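# Attention and Change Detection in Regular Meditators

Student project report, Ullbridge, spring term

## Background

People who meditate often say that they notice more. Our group wanted to test one narrow part of that claim: whether people with a daily sitting practice are faster at spotting a small change between two otherwise matching displays. Earlier studies we read gave mixed results, and several compared long-term monks with college students, so age and lifestyle were hard to separate from training.

## Participants

We recruited adults through the Hernent meditation center and through notices on campus. The meditators had all practiced daily for at least a year. The comparison group had never taken a class. Two people were dropped before analysis, one for color blindness and one who left halfway.

## Method

The test ran in Cestia, the stimulus program our department uses. Each person completed 132 trials. A display of shapes came up for 400 milliseconds, followed by a blank screen for 200 milliseconds, and then the display returned with one item changed in shade or position. Participants pressed a key as soon as they saw the change. Half of the meditators sat quietly for ten minutes first, and the other half read a magazine.

We used the Ulloa scale to rate sleepiness before and after the session. It takes under two minutes to fill in.

## Results

The mean response time across all participants was 1354 milliseconds. Meditators were slightly faster than the comparison group, but the gap was small and did not reach significance. Sitting quietly beforehand made no clear difference. Shade changes took longer to find than position changes in both groups, and this was the strongest effect in the data. Sleepiness went up by the end in nearly everyone.

## Discussion 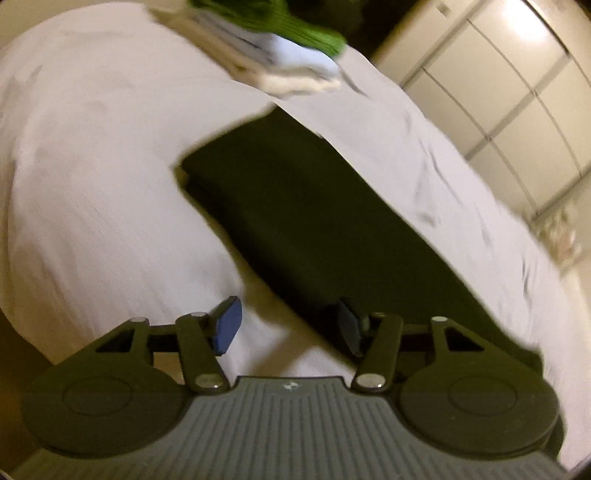

The shade effect probably depends on how far an item stands out from what surrounds it. Our shapes were mid-gray on light gray, so a one-step change was easy to miss. A very dark olive-green cloth on a white sheet has a border that is simple to follow, while the folded layers inside it, almost black against dark green, are much closer to each other in tone. Our changes were more like the second case. A repeat should vary the contrast in set steps and check whether the two groups separate at the low end.

The session was also too long. Several participants said their eyes were tired by the last block, and the sleepiness scores agree with that. We would cut the trials and add a break in the middle.

## Data

Raw files and the Cestia script are in the course folder. The consent forms are held separately by the department office.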